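How a Computer Remembers

A computer has two main kinds of memory. One kind is for keeping things a long time. The other kind is for working on things right now. They do different jobs, and most computers need both.

Long-term memory is called storage. Your saved games, photos and homework files are in storage. They stay there when the power is off.

Working memory is called RAM, which is short for random access memory. "Random access" means the computer can go straight to any spot without reading all the spots before it. A book works this way if you know the page number. A cassette tape does not, so you have to wind through it.

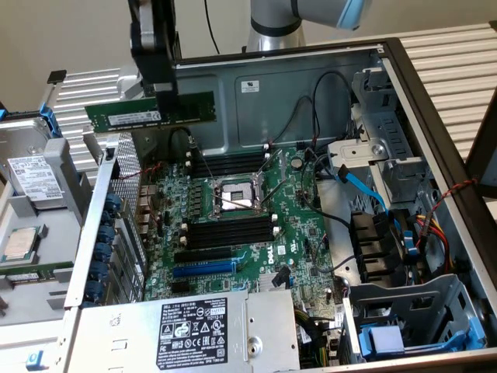 A memory module has a row of black chips along its face.

What is a bit?

A bit is the smallest piece of information a computer can hold. It is either 0 or 1. A group of 8 bits is called a byte. One byte can hold one letter of the English alphabet. A short school report of 4000 letters and spaces takes up 4000 bytes when it is saved as plain text.

In the most common type of RAM, each bit is stored as a tiny electric charge. A charge means 1. No charge means 0. The charge leaks away very quickly, so the computer has to refresh it many times each second. When the power goes off, the refreshing stops and the data is lost. This is why you should save your work.

Where does RAM go?

In many desktop computers, RAM comes on thin boards called modules. Each module fits into a long, narrow slot on the motherboard. The motherboard is the large circuit board that connects the main parts. Other slots on the same board are for expansion cards, which can add sound, graphics or network connections.
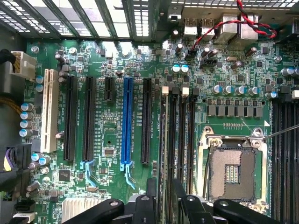
Expansion slots and black memory slots on a green motherboard.

A notch in the bottom edge of each module lines up with a bump in the slot. Modules of a different type have the notch in a different place, so they will not fit. 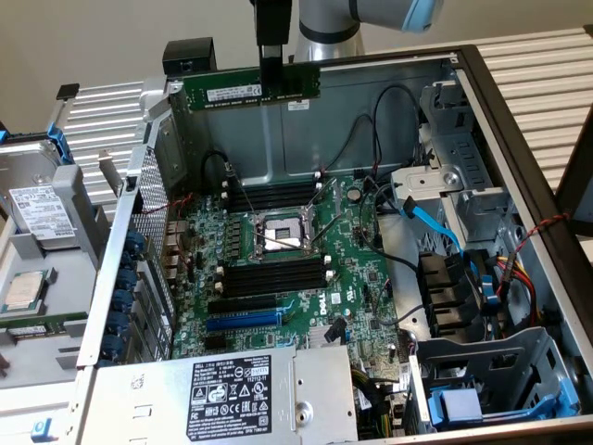 More RAM lets a computer keep more programs open at once. If RAM fills up, the computer may move some data to storage for a while. Storage is slower, so programs may start to lag.

Words to know

Bit: a single 0 or 1.
Byte: a group of 8 bits.
Module: a small board that holds memory chips.
Motherboard: the main circuit board.

Page updated 07/05/2026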